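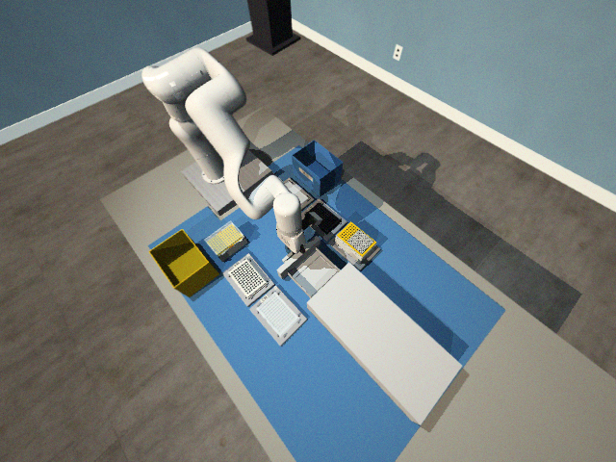
3.2 Simulated bench

The student team built the task in simulation before any time was booked on the real arm. Krajewska modeled the bench – tip racks, well plates, two bins and the blue mat – and Chamoun wrote the scripted controller. Each run starts from the same layout with small random shifts in the plate positions.
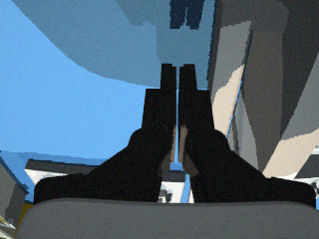
Views from the gripper were stored along with views of the whole bench. We kept 300 runs for training and held back 43 for testing. Runs in which the arm hit a rack were dropped and not replaced.

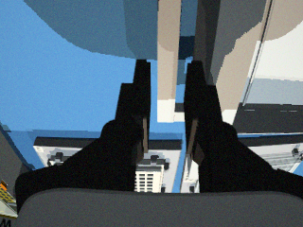

Shadows gave the students more trouble than expected. In the first version of the course project, taught by Santoro in August, the lighting was fixed and the trained policy did poorly once it was changed. The present version draws a new light direction for each run.
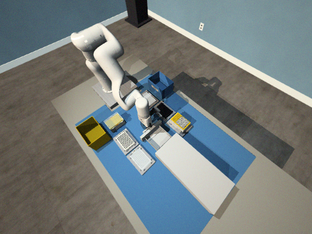 Figure 2. Simulated bench used in the Pladon course project, in overall and gripper views.

Floor and wall textures were also varied. The policy was trained for 4,000 steps with the settings given in Section 3.1.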